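Setting Up Your First Bill Tracker in Jilby

Welcome to the fun part! By the end of this section you'll have a working tracker that follows a bill from the day it's introduced to the day it's signed, vetoed or left to die on the calendar. The steps below assume you've already made an account and picked your home legislature under Settings > Places.

Before you start

Have the bill number handy if you know it. If you only know the topic ("school buses", "well permits"), that's fine too, and step 2 covers it.

Note: Jilby reads the public record through the Heleck feed, so a bill shows up once the clerk has posted it. Bills that have been announced at a press event but not filed won't appear yet.

Create the tracker

1. Open the Trackers tab and choose New.

2. Type a bill number or a few plain words into the search box. Number searches ignore spaces and periods, so HB 1862, H.B. 1862 and hb1862 all land in the same spot.

3. Check the session shown next to each result. Legislatures start their numbering over, and an old bill can share a number with a new one.

4. Choose Follow. The bill's timeline opens, with the newest action on top.

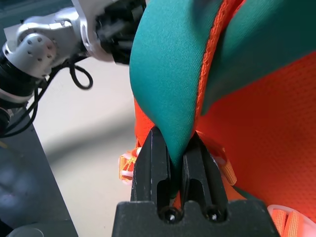
5. Give the tracker a short name. The official title can run to several lines (some of them are wonderful reading, but they don't fit on a phone screen!).

6. Under Chambers, leave both boxes checked unless you want to stop hearing about the bill after it crosses over.

Caution: Deleting a tracker also deletes the notes you've written in it. Use Archive if there's any chance you'll want them back.

Choose your alerts

7. Go to Alerts and pick which actions should reach you. Committee hearings, floor votes and amendments are on by default. I'd add Calendar Changes as well - hearings get moved at short notice, and this is the alert that saves you a drive to the capitol.

8. Set a delivery time. Daily summaries go out at 8 in the morning, local time, and you can change the hour. Floor votes are sent as soon as they post, whatever you choose.

9. Send yourself a test alert. If it hasn't arrived in 2 minutes, look in your spam folder.
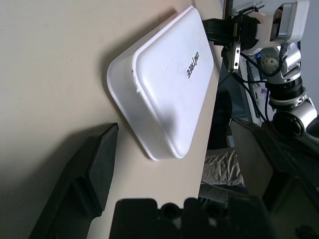
White tray on a tabletop.

Compare versions

Now for my favorite feature. Every time a bill is amended, Jilby keeps the earlier text, and you can lay any two versions side by side.

10. Open the timeline and tap two version dates.

11. Choose Compare. Added words are underlined and removed words are struck through.

12. To keep a copy, choose Save Comparison. Your account holds up to 1000 saved comparisons. 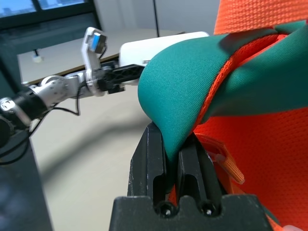 Isell Imai

Note: A committee substitute replaces the whole text, so nearly everything will look changed. Switch on Match Sections and the comparison calms right down. You'll see which paragraphs moved and which were truly rewritten.

Share with your group

13. Choose Share and enter the email addresses of the people you want to invite. Guests can read the timeline and your notes.

14. To let guests add notes of their own, turn on Group Notes.

Caution: Notes in a shared tracker are visible to every guest, including anyone you invite later. Keep your vote counts and phone notes in a private tracker.

If a bill stops updating, open its timeline and pull down to refresh, then check the session calendar for a recess.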